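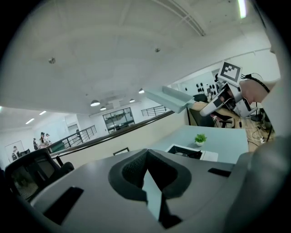
Text: Macedo

Drostex öffnet seine Werkstatt in Gollstead: Besucher führen die Greifer selbst

Gollstead, 9. August 2023. Die Firma Drostex hat am heutigen Tag ihre Räume in Gollstead für das Publikum geöffnet. Gezeigt wurde das Projekt Anarness, in welchem Roboter einfache Handgriffe aus Küche und Büro lernen sollen. Es sind 182 Gäste gekommen, darunter viele Familien und mehrere Schulklassen aus der Umgebung.

Die Vorführung fand im oberen Geschoss statt, an einem hellblauen Tisch. Eine Person arbeitet dort mit zwei Greifern, die man in den Händen hält, und erledigt mit ihnen eine kleine Aufgabe. Die Bewegungen werden aufgezeichnet und dienen später als Vorlage für den Roboterarm. Auf den Greifern sitzen schwarz-weiße Markierungen. Mit deren Hilfe kann das System berechnen, wo sich jede Hand im Raum befindet.

Das Programm bestand aus 18 Vorführungen zu je sechs Minuten. Nach jeder Vorführung durften die Gäste die Greifer selbst in die Hand nehmen. Viele waren überrascht, wie ungewohnt es ist, eine Scheibe Brot ohne die eigenen Finger zu fassen. Die Mitarbeiter von Drostex haben dabei geholfen und auch die Fragen der Kinder mit großer Geduld beantwortet.

Seit Januar hat das Team fast 400 Durchgänge mit Küchengeräten aufgenommen. Nach Angabe der Firma sind auch die misslungenen Durchgänge von Wert und werden deshalb nicht gelöscht. Sie werden getrennt abgelegt und bei der Auswertung zum Vergleich herangezogen.

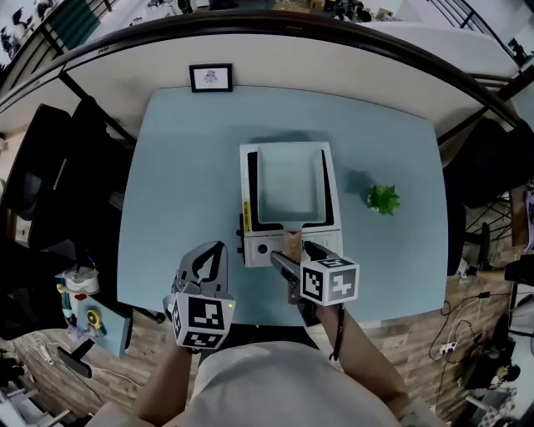

Ob das nicht sehr langsam gehe, wollte eine Besucherin wissen, sie selbst wäre mit dem Frühstück doch längst fertig. Das Team bestätigte ihr, dass man in der Tat langsamer arbeitet als mit bloßen Händen. Für die Aufzeichnung sei eine ruhige Bewegung aber von Vorteil, und nach einigen Tagen Übung werde man deutlich schneller.

Ein weiteres Thema in den Gesprächen war der Datenschutz. Drostex hat dazu erklärt, dass die Versuche der Besucher nicht gespeichert wurden. Verwendet werden im Projekt nur Aufnahmen von Personen, die vorher schriftlich zugestimmt haben.

Aufgrund des regen Interesses plant die Firma einen zweiten offenen Tag im kommenden Januar. Schulen können sich schon jetzt am Empfang in Gollstead anmelden. Die Teilnahme ist kostenlos, bei Gruppen wird um die Angabe der Personenzahl gebeten.

Abdruck frei, Belegexemplar erbeten.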